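Notes from the handling lab: why the right hand opened

Many of you have asked me what happened with Semar in the first week of this month, and I have heard three different versions of it in the kitchen, so I was asked to write the correct one for the newsletter. I will try to keep it in the order in which we learned it.

On 4 Feb 2020, a little before lunch, Semar was moving the dark molded trays and the slipper pieces from the yellow shelf to the rack and back again. It was the long endurance run, the one we had promised to Humdale before they decide about the second cell. The run had reached 584 transfers with no stop. On the next one the right hand took a tray, lifted it, began to turn toward the rack and opened. All the fingers opened together, very fast. The tray fell on the floor. No alarm came up. The screen stayed green and Obura, our controller, wrote in the log that the grip was good.

A dropped tray is not a serious matter. What came next is. Josphat Biwott was standing at the side of the cell. He saw the tray fall, he pressed pause on the tablet, the arms stopped, and he stepped in to pick the tray up. While he was bent down, the right hand closed again, and it caught the sleeve of his jacket and the skin under it. He pulled his arm back and pressed the red button with his other hand. He had a bruise above the wrist and a small cut. He was seen by the first aid person on the ground floor and he came back to work the same afternoon. I want to thank him for writing his account on the same day, including the part where he went in on a pause. That is not an easy thing to write about yourself.

We had two separate problems and it took us some time to stop mixing them.

The first problem is why the hand opened. Wafula Kioko and I began with the hand itself. We changed it for the spare, and the spare did the same thing after two hours. Then we suspected the Obura update from January and went back to the older version. The fault came again, only later in the run. By this time we had lost four days, and I admit that I was quite sure it was software and I did not listen well enough to Hawi Negussie, who had said on the first morning that we should look at the cable.

Hawi was right. The thin cable that goes from the wrist to the hand makes a loop, and when the arm was turned with the palm up and the elbow far out, the loop on the right side was pulled almost straight. The plug did not come out. One wire inside was broken under the insulation and the two ends touched or did not touch depending on the angle. From outside the cable was perfect. She found it by bending it slowly over her finger with a meter connected, 16 positions, and at one of them the reading disappeared.

When the signal is lost for a short moment, the hand should keep the last position. This is what the manual from Tokelero says and what we all believed. But in our setup the message goes first through a small converter which we built ourselves in June, and the converter fills a lost message with zeros. For the hand, zero in every finger means fully open. So a gap of a few milliseconds became a clear order to open, and the hand obeyed it correctly. Obura did not see anything wrong because it compares the order it has sent with the answer from the converter, and the converter answered that all was well.

I built this converter. I tested it with the cable connected and with the cable disconnected, and I never tested it with a cable which is bad only sometimes.

The second problem is why the hand closed on Josphat. This part is more simple and I find it worse. The pause on the tablet stops the arms. It does not stop the hands. It was made like this on purpose, because if the power to the fingers was cut at each pause, whatever was held would fall. So during a pause the hands stay alive and hold their last order. When the arm stopped, the loop of cable relaxed, the wire made contact, and the hand received again its real order, which was to grip. There was no tray anymore, so it closed until it met something.

All of us knew that the hands stay powered in a pause. I asked each person in the lab separately and each one could explain it to me. But we also all had the habit to walk in on a pause, because the red button means a restart of seven minutes and on a long run it spoils the count. Muthoni Minja said in our meeting that a stop which costs seven minutes is a stop that people will avoid, and I have written this sentence on the board above my desk.

What we have changed until now:

The cable on both arms is replaced with a longer one of a softer type, and it is clamped on the metal of the wrist so the pull does not arrive at the plug. Please do not remove the clamp to make the hand change faster.

The converter now holds the last good message. If there is no good message for 200 milliseconds, it raises a fault, and the arm stops too. Obadia Barasa reviewed this change and found one mistake in it, which is corrected.

The pause on the tablet is still there, but it has a new text: ARMS ONLY. HANDS ARE LIVE. The letters are large and the screen turns orange.

To go inside the taped line you must use the red button. There is no exception for picking up a part from the floor. A part on the floor can wait.

The restart after the red button is now under two minutes. Most of the seven were a calibration of the fingers that was repeated for no good reason, it was only left there from the old hands. Wafula took it out in one afternoon. I wish we had asked him a year ago.

What is not finished: we would like a real gate with a switch in place of the tape. The drawing exists and the price is with purchasing. Until it comes, the rule depends on people, and I do not like this, so for long runs there will be two of us present and one of them does nothing except watch.

We repeated the run last week with the new cable and the new converter. It went to 786 transfers, and then we stopped it ourselves because the building was closing. There were two faults in the log. One was a true short loss of signal, and the hand held the tray and the arm stopped, as it should. The other was a slipper that had turned on the shelf, and the fingers did not find it. This one has no connection with our story, but I mention it because somebody will see the log and ask.

Humdale has received the full report with Josphat's account in it and with the drawings of the cable. They asked good questions, mostly about the pause, and they have now checked their own cell for the same thing. If your group uses a converter of ours from the same batch, please come and speak to me before you run it again. The new version takes ten minutes to load and I will do it with you.

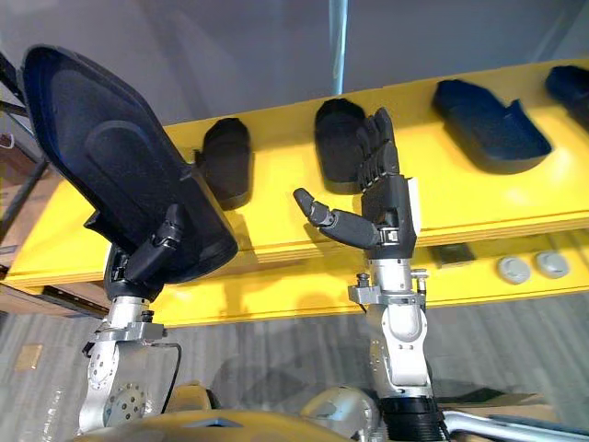
You can also leave the converter on my desk with your name on it, and I will bring it back the next morning. For the longer cables please ask Hawi – she has the drawing and a few spare pieces already cut, but not enough for every group, so tell her first how many arms you have.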